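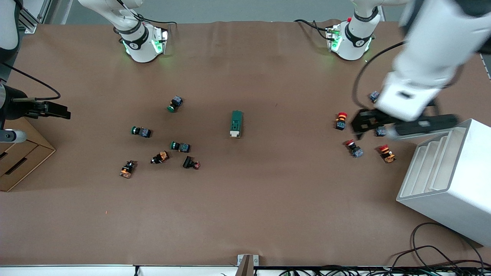
Why do the speech balloons in the Magyar edition open with empty boxes in place of some letters? The lettering font in the page files has no glyphs for ő and ű, and the reader program draws a box for every letter it cannot find.

6 min read

Ticket 1735
Product: Truvden comic reader, desktop version
Opened: June 20, 2019
Status: solved, with one open remark at the end
Affected title: The Ferryman of Asham, Magyar edition, volumes 2 and 3

First report

I am preparing the translated edition of a folk tale comic. The original was drawn in black ink and lettered by hand, and for the translations we remove the hand lettering and put typed text in a separate layer. The English and the Dutch editions open well. In the Magyar edition, many balloons show a small empty box where a letter should be. Sometimes there are three boxes in one balloon, and the ferryman's long speech in volume 2 becomes impossible to read.

The letters á, é, í, ó and ú are displayed correctly. So are ö and ü. Only ő and ű are missing, small and capital. I checked this on the first chapter before I wrote to you.

What I tried before opening the ticket:

- Closed the reader and opened the file again. No change.
- Deleted the page cache from the settings menu. No change.
- Opened the same file on a second computer. The boxes are in the same places.
- Exported one page as PDF. The boxes are in the PDF too.
- Copied the text of one balloon and pasted it into a plain text editor. The letters are all there and they are correct.

The last point made me think the text itself is healthy and the problem is in how it is drawn.

First answer from support

Support asked for the font list of the file. I did not know that a comic file has one. It is under File, Properties, Fonts, and it appears only when a page with typed text is open. If you open it from the cover, the list is empty, and I lost some time because of this.

The list for volume 2 shows two fonts. One is Pumurcombe Hand, which we use for the balloons. The other is Pumurcombe Hand Bold, for shouting and for the noises of the river. Both are marked as "embedded, subset". 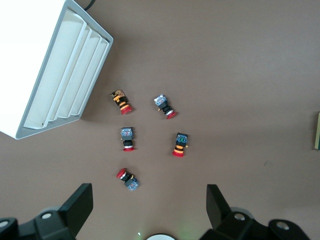
Support explained that "subset" means the file carries only a part of the font. When we made the English edition, the program kept the letters which the English text needed, plus a standard group of Western European accents. The Magyar edition was made by copying the English project and replacing the text layer. The old subset stayed inside the project and was not built again. The standard group includes ö and ü, but it does not include ő and ű.

I answered that this explains the file but maybe not everything, as I also could not see the letters in the editing window, and there the full font is used. I was asked to look at the version of the font.

Font version

The font installed on my computer was 2. The current version is 3. I opened the character map and searched for ő, and in version 2 it is really not there. The font designer added the Central European letters only in version 3. So we had two problems, one behind the other. If I had only built the subset again, nothing would have changed, and I would have thought the advice was wrong.

Steps that solved it

1. Close the reader and the editor. The editor keeps the font open even when no project is loaded.
2. Remove Pumurcombe Hand and Pumurcombe Hand Bold, both in version 2. If you leave the old one, the editor may take it first.
3. Install version 3 of both fonts.
4. Open the project. In Project, Text, choose "Discard embedded fonts". There is a warning with an exclamation mark. It sounds dangerous, but the text layer is not touched.
5. Choose "Embed fonts again" and select "Characters used in this project". Do not select "Same as source project", which is the default for a copied project.
6. Save under a new name and export.

After this, all boxes in volume 2 disappeared. Volume 3 needed the same steps again, as each volume is its own project.

A side effect

In version 3 the letters are a little wider than before. It is a very small difference – you do not see it in a single word – but in narrow balloons the last line was pushed down, and in several places it touched the border of the balloon. The worst page was the one where the river spirit speaks from under the boat, in a tall thin balloon with long words. Magyar words are often long, and our translator had already shortened them as much as the story allows.

I asked support if I can keep the old width. The answer was to set the letter spacing for the whole text layer to minus 2, then correct by hand any balloon which still looks full. I did this and it is good. I also turned on hyphenation for Magyar, which was still set to English from the copied project. Before that, the program was breaking words in places where no Magyar reader would break them. I am a little ashamed that I did not see it sooner.

Please note that the page number on the export report is not the printed page number. It counts the cover and the empty inside page. When the report said there was a text overflow on 647, I searched on the wrong page of the collected volume.

Check after the repair

I exported the whole volume 2 again and read it from the first page to the last one. The captions, the balloons, the notes about the old names of the river gods and the small glossary at the back are all correct. The search function now finds words with ő and ű also, and it did this before too, even when they looked like boxes.

Remark, still open

The reader could give a warning when a font has no glyph for a letter. At the moment the export says "finished without errors", and the person who buys the book is the first to see the boxes. Support has written this down as a wish for the December release. I do not need an answer now.

For other people who make translated editions from one project: the same can happen with Polish, Czech and Romanian. Try one balloon with all the special letters of your language before you place the whole text.

Ticket closed by the customer. The remark was moved to the wish list.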